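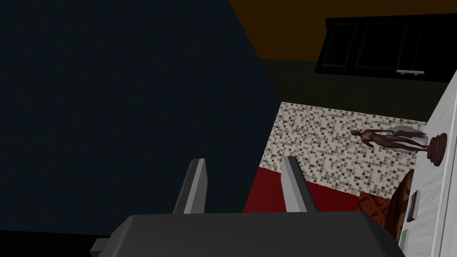
Painting a feature wall dark is not hard but the prep is where most people come unstuck. I did ours over a long arvo and a morning and had to redo a bit, so these are my notes, in the order I wish I'd done them. Colour first. Go very dark or don't bother. A navy that's nearly black, like the big surface at left, stays a colour without shouting at you. Mid blue in our hallway looked like a school toilet.

What you need

Sugar soap, filler, 120 grit paper, good tape, angled brush, roller with a short nap, tinted undercoat, 2 coats worth of topcoat. Drop sheets. Old ones, not the good towels.

Get the undercoat tinted grey. Ask at the counter, they do it while you wait. White undercoat under navy means an extra coat, ask me how I know.

Step 1. Wash the wall

Sugar soap, then clean water, then leave it. Overnight if it's January and sticky, or if the room doesn't get much air. Kitchen side of our Pludcombe place had years of grease on it, went through three buckets.

Step 2. Fill and sand

Dark paint shows every dent. Hold a torch flat against the wall and you'll see them all. Fill a bit proud, let it go hard, sand back. Wipe the dust off with a damp cloth. Don't skip the wipe.

Step 3. Tape and undercoat

Press the tape down with a filling knife, esp. along the cornice. One coat of grey undercoat. Wait the full time on the tin, not the time you feel like.
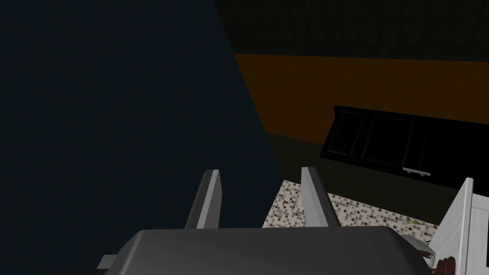
Charcoal and pale grey side by side

Greys like those are worth a look before you pick a trim colour. Pale grey on the skirting, charcoal on the door if you're game. Stark white next to navy is a bit much for me but plenty of people like it.

Step 4. Cut in, then roll

Do one edge, roll up to it while its still wet, then move along. If you cut in the whole room first you get a picture frame round the wall and it never goes away. Load the roller properly. Top to bottom, light last stroke all the same direction.

Stop after 40 minutes and check for drips. Fix them then. Once they skin over leave them alone and sand tommorow.

Step 5. Second coat

Same again. It will look patchy after the first, streaks and all, don't panic and don't go poking at it. Matt hides the most but marks if you brush past with a bag. Low sheen for hallways.

Pull the tape while the last coat is still a bit soft, back on itself, slowly. Keep the leftover in a jar with the tint code on the lid. You'll need it for touch ups.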